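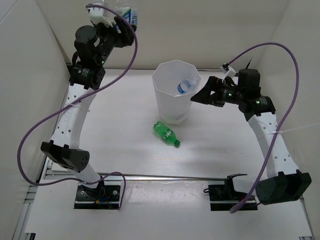

Velludo Two-Arm Sorting Cell: Equipment and Budget Planning

The Velludo is a two-arm tabletop cell for bottle sorting and bin loading. It is supplied by Grosell as a complete station or as a bench kit for customers who have their own enclosure. This page covers what to order, what to budget for and what the site must provide before delivery.

Layout

The arms mount on opposite sides of one white table, each on its own black base plate, with the bin set between them toward the back. Either arm can be assigned to the bin. The usual starting program has one arm carrying a bottle while the other waits beside the rim with its gripper empty. Both arms can run at once, but the shared zone over the bin is interlocked and only one gripper may enter it at a time.

Walls on three sides are plain and undecorated. Customers who substitute their own panels should keep them matte and pale. Clear bottles are the hardest items for the vision software to locate, and patterned backgrounds raise the miss rate. A glossy tabletop is acceptable, though overhead lamps should be diffused. Reflections on green or clear plastic can shift the grasp point.

Included in the complete station

Two arms with base plates and joint covers
Two powered grippers with fingers fitted
Two gripper-side mounts
Cable sets, one per arm, with ties
Table, wall panels and aluminum frame
One translucent bin
Control computer with Jadoon cell software, single-site license

The bench kit omits the table, panels, frame and bin. All other items are the same.

Not included

Conveyor infeed, safety scanner, compressed air (none is required), spare fingers, and floor anchoring. A risk assessment for the finished installation remains the responsibility of the buyer. Grosell can quote for this as a separate service.

Suitable items

The standard gripper handles empty or near-empty PET bottles, standing or lying on their side. Labeled and unlabeled bottles are both accepted. Caps may be on or off. Crushed bottles can be picked if enough body remains for the fingers to close on, but cycle time is longer and should be tested with customer samples before an order is placed. Glass is outside the rating of the standard fingers.

Bins should be wider at the rim than at the base. A straight-sided bin can be used — the release height must then be set again. Allow clearance for a bottle that comes to rest upright against the inside wall, particularly if the bin will be emptied by hand.

Planning the budget

Buyers tend to price the arms and overlook the rest. Hammad Bangash, applications lead, recommends setting aside funds in four groups: hardware, site work, commissioning and consumables. Commissioning is quoted at 4 days for a standard station and 11 days where the cell must exchange signals with an existing line. Finger pads and cable sets are the main consumables.

Cable sets deserve a separate line. The cable runs outside the arm from the gripper mount to the base, with slack left in a loop so that the wrist can turn freely. Ties hold it at the link. Loops that are pulled too short wear at the mount, and loops left too long can catch on the elbow cover. One spare set per arm should be ordered with the station. Replacement takes one technician less than an hour and does not require the arm to be removed.

Lead time

Complete stations ship 16 weeks from a signed order. Bench kits ship in 11 weeks. Orders placed in December are scheduled from the first working week of the new year. Control computers are sourced through Filtitz and may be delivered separately. Do not open the crate before the installer is on site.

Ordering

Quote part number VL-1077 for the complete station. State the supply voltage, the door width on the delivery route and the bottle sizes to be sorted. Sample bottles may be sent in advance. Label the box with the inquiry number and send it to the attention of Sandra Horrocks, order desk.

Last updated: Saturday, January 22, 2022

Contact | © Grosell | Back to top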